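Section 4. Loading the Shelves and Using the Small-Items Tray

Now that your Kollano shelving unit is fixed to the wall and you have given it a gentle tug to be sure, you can get to the pleasant part, which is putting your things away.

1. Wipe every shelf with a barely damp cloth and let it dry.
2. Set tall items, such as spray bottles, on the long curved shelf. They need the headroom.
3. Keep the little corner shelves for slim things. A squeeze tube will stand very nicely on its cap if the cap is flat.
4. Lay any tube that won't stand on its side, with the cap closed tight.

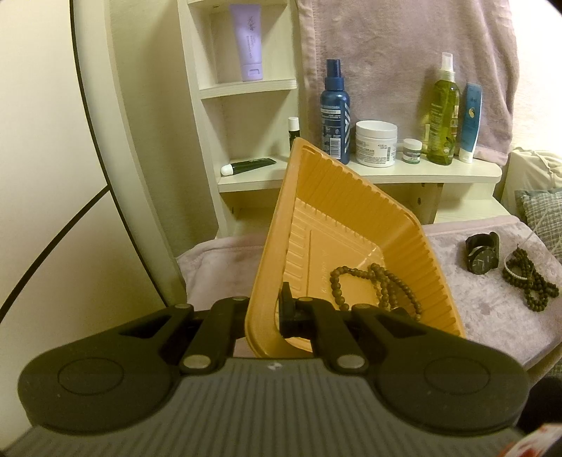 5. Gather your loose bits and pieces (beads, hair ties, that one earring) into the plastic tray. Strings of beads are happiest coiled loosely, so please don't pull them into a knot!
6. Empty the tray before washing it. Lukewarm water and a soft brush will get between the ridges.

Note: Spare trays are sold separately under part number 738.

Caution: Do not hang wet towels over the shelf edges, and never lean on the unit to steady yourself.

For care of the painted surfaces, please turn to Section 5.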